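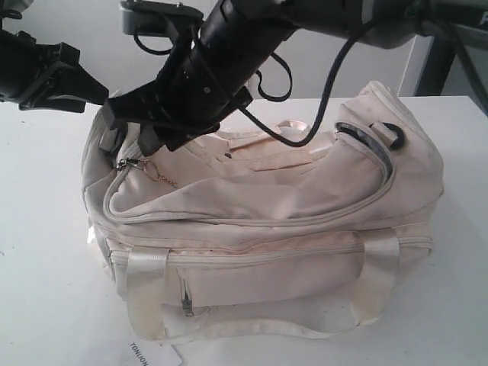

1/ Seven hundred miles of walking in a year, and I finally want to talk about long-distance trails you can do in pieces! The Wustonstead loop has been my whole personality since February. You don't need a fancy pack for a two-night section, either. A plain cream duffel with a few smudges on it will ride in the shuttle just fine while you walk with a daypack.

2/ The stretch everyone skips is Itstead to the river, 22 miles of farm lanes and hedges. I LOVE it. Larks the whole way, one very good bakery, and a bench at the top of the long hill where you can see both church towers.
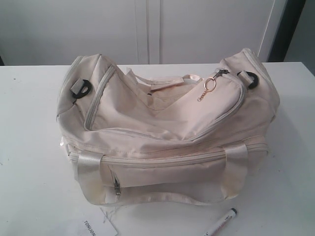 Cream duffel, little gold charm on the zipper.

3/ Samer Nasrallah walked the northern half with me and talked me into starting before sunrise. I complained for an hour and then the fog lifted off the fields and I shut up completely — best morning of the year so far.

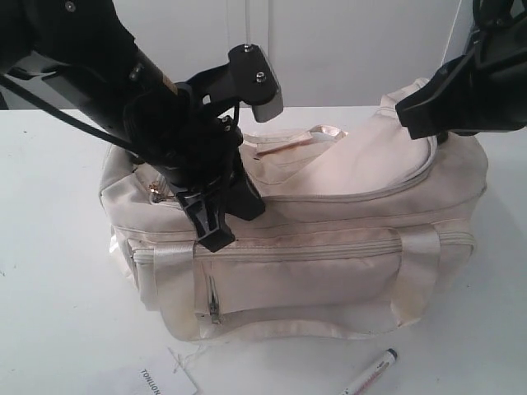 4/ We did the northern half in four days. The climbing adds up to 3,658 feet, most of it on day two, so eat a real breakfast. Afaf Haddadin makes these date and oat bars that got me up the last ridge (recipe coming, she said yes!).

5/ Socks: two pairs, swap at lunch. Blisters: tape early. Maps: the paper one from the Kurka bookshop shows the footbridges my phone misses.

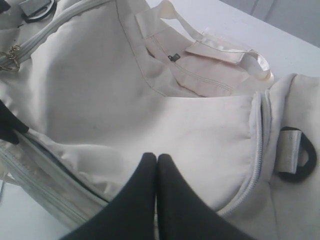

6/ Next up is the southern half, with a rest day by the lake and as many pie stops as I can fit in. If you've walked it, tell me where to camp near the old mill — I've heard the lower field floods.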